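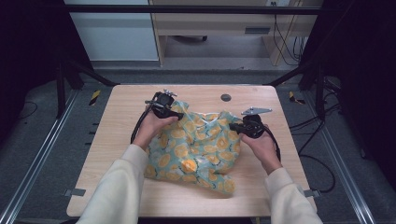
Folding patterned fabric on a wooden tabletop

Sukimell for phone and tablet
Puzzle game from Tokano, published by Nistar

Our store page notes, by Iman Ashour

Price: free to download, with in-app purchases
Players: 1, or 2 on the same tablet
Levels at launch: 348
Levels now: 417
Download size: 374 MB
Offline play: yes, apart from the weekly ladder

What it is

Sukimell is a tile-sliding game set in a harbor town. You move crates along the docks until each one reaches its boat, and you get a fixed number of moves to do it. The publisher calls it "a new kind of puzzle." I have played a lot of sliding games and I could not find the new part. The pieces move the way they always have. What Tokano has done is put a tide under them, so the bottom row floods after a set number of moves, and that does make you plan a bit harder.

The first fifty or so levels are easy to the point of being dull. If you quit there I would not blame you. The game picks up in the Salem chapter, where the boats start to leave before you are ready and a wrong slide early on can sink the whole level.

What you pay for

Nistar says everything can be cleared without spending money. That may be so. I got stuck on three levels long enough to wonder, and each time an offer for extra moves showed up right after I failed. Make of that what you like. Extra moves are sold in packs, and unused ones do not carry over if you delete the game without signing in.

There is a one-time purchase that removes the ads between levels. It does not remove the ads you choose to watch for coins - the store text is vague on this and we have had complaints.

Two-player mode

Only on tablets, and only side by side on one screen. The board is split down the middle and you race. It is fun for an evening. An online version was promised in May and has not shown up, so please don't buy the ad-free upgrade on the strength of it.

Before you download

Older phones run it, but the flooding animation stutters. You can turn it off under Settings, Display, Simple Water.

Progress saves to the device unless you make a Nistar account. Do that first if you plan to switch phones.

The "limited" harbor skins have come back twice that I know of. No need to rush.

Refunds on in-app purchases go through your app store. We can't process them here.

Also from Tokano: see the publisher page for older titles and current prices.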